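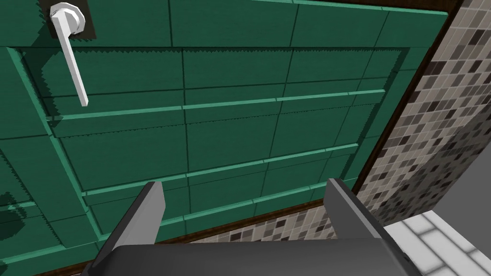
Pisora Lever Handle Set on Rose

Internal door furniture by Clidico
Product no. 113

The Pisora is a sprung lever set for internal timber doors. Each pack contains two levers, one spindle, two fixing plates with covers, bolts and a hex key. The latch is sold separately; see Binico tubular latches.

Specification
Lever: die-cast zinc, powder coated
Spindle: 8 mm square
Fixing: bolt-through
Door thickness: 35 to 45 mm
Handing: reversible
Pack weight: 9 per cent lighter than the previous Pisora
Carton: 100 sets
Trade stock: 3,000 sets, replenished in August

Finishes
White, satin silver, black. Coating may vary slightly between batches – order all sets for one property together. 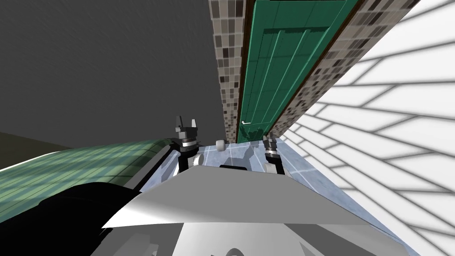 Bathroom doors need a privacy bolt or a bathroom latch with a matching turn and release. The Vi turn and release shares the fixing pattern of the Pisora and is supplied in the same finishes. On a deep green door with recessed panels, a small silver lever stands out clearly, and a satin turn suits it well. Check that the cover clears any moulding before drilling.

Care
Wipe with a soft damp cloth. Do not use bleach, limescale remover or abrasive pads. Tighten the grub screw once a year.

Returns
Unfitted sets are accepted in the original carton. Drilled or cut spindles cannot be returned.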